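Demonstration by hand-held gripper

Demonstration by hand-held gripper is a method of teaching a robot a manipulation task in which a person performs the task with a gripper carried in the hand. The gripper has the same fingers as the one fitted to the robot and usually carries a camera. It belongs to the wider field of learning from demonstration, along with kinesthetic teaching – in which the arm itself is pushed through the motion – and teleoperation.

Method

The operator holds the tool by a grip behind the fingers and opens or closes it with a trigger. Video, finger width and the position of the tool are recorded together. Each recording, called an episode, covers one attempt at the task, such as folding a cloth on a bed or table. Position is estimated from the video and from motion sensors in the tool, so no arm is needed at the site and recording can take place in ordinary homes.

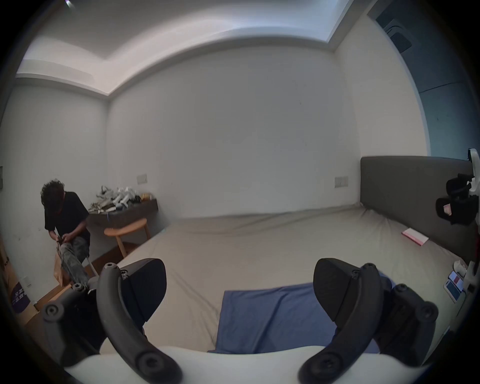
Soft goods are a common subject because their shape is hard to model in advance. A folded cloth can shift or open when gripped, and the operator corrects for this by eye. Such corrections are normally kept in the data. Episodes in which tracking is lost are removed.

The Nosia set, recorded in Flulbridge, contains 643 episodes of household folding from 24 homes. Of these, 218 were made with two grippers, one in each hand. The Ketia format used for the set stores each hand as a separate stream with a shared clock.

Limitations

A person can reach poses that a given arm cannot, and episodes must be checked against the joint limits of the robot before training. The operator feels contact forces through the grip, but most tools do not record them. Teleoperation avoids the first problem, though it is slower and requires the robot to be present.

See also

Kinesthetic teaching
Teleoperation
Fülöp calibration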